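Unit 13: Grasping Rules for Kitchen Tools in Simulation
Course handout, Sethi Robotics Lab

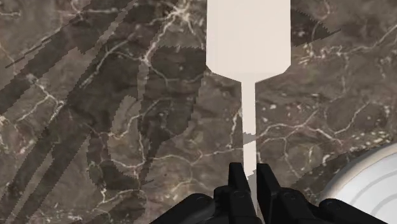
Read this before you submit any grasp trials to Oltent. The same rules apply to the July practical.

Before closing
Line up the fingers with the narrow part of the tool. For spatulas and paddles this is the handle, never the head. Keep both finger pads parallel to the handle. If one finger touches early, back off and correct the wrist angle.

Clearance
Plates, bowls and other dishes count as obstacles even when they are not part of the task. Check the whole gripper body against them, including the mounting parts – students often check only the fingertips.

Lighting
Do not turn shadows off to make detection easier. Stone textures and hard shadow edges stay on in all graded runs. A shadow is not a contact surface, and your mask must not include it.

Logging
Save every trial, failed ones too. Last year's set had 1413 trials, and 133 were thrown out for missing wrist poses. Use the Fikby template and write the random seed on the first line.

Questions about the template go to the Cenemau help desk, room 755.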